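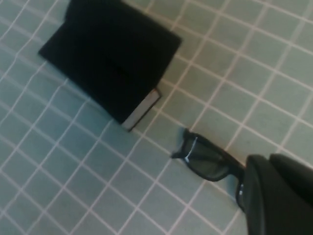
Black hardcover, closed, front cover up.

Sonel Small Things
README, last edit 15 May 2024

What it is
1,938 stills of ordinary stuff you put away at the end of the day. Books, boxes, glasses, keys, pens, that kind of thing. 128 objects in 40 classes. Made for sorting and tidying work – which thing is it, is it open or closed, does it go in the box.

What's in the folder
stills/ – all of the pictures, jpg
labels.csv – one row per object per still
objects.csv – one row per object: class, main color, state, owner's note
splits/ – train and test lists, split by object not by still

Columns in labels.csv
still_id, object_id, class, state, visible (full / part), remark
State is only open, closed or n/a. Folded glasses are n/a for now, Kerstin wants a separate column, see open issues.

Naming
Keep it dull. "book", "box", "sunglasses". No brand names in the class column even if you can read one. Print on a box goes in the remark, and if only parts of the letters can be made out just write "print, not readable". Please don't guess words. We had a lot of guessed words in the November version and Khairul spent ages taking them out.

Black things
Worst class problem so far. Covers, lids, frames, all black, and people labelled them by color and moved on. Use the pages: if there is a strip of off-white paper at the edge it's a book. Faint marks on a cover don't count as a title. 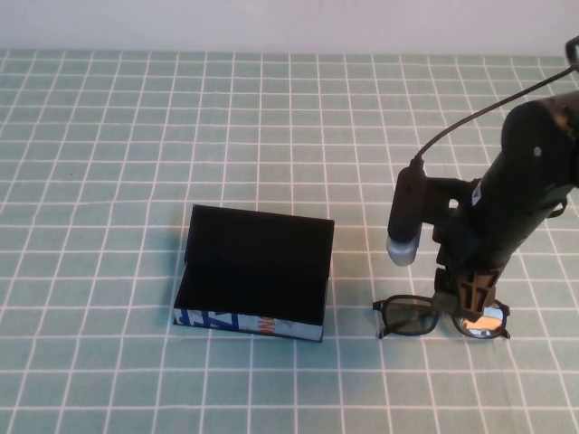
Boxes are labelled by the whole object, lid and base together. Don't cut them in two. An open one can look like two things when lid and inside are the same color, like the small box next to the sunglasses – lid up and almost all black, black inside too, colored print only on the front of the base. One row, class box, state open. Remark gets the print. The sunglasses get their own row, and a reflection on one lens dosen't change the color, still black frame, dark lens.

Known problems
Checked surfaces. Pale green or blue with thin light lines shows up a lot, so don't trust a result that only holds on that background.
Two people did most of the labels (Chiyo Mizuno, Khairul Siregar) and they disagree on box vs case.
Some owner's notes are still in Norwegian, Njål will translate them.

Open issues
- folded / unfolded column for glasses (Kerstin Eklund)
- notebook vs book, seperate or merge?
- objects.csv has blank colors near the end

Questions to Njål Rønning, or leave a note in the tracker.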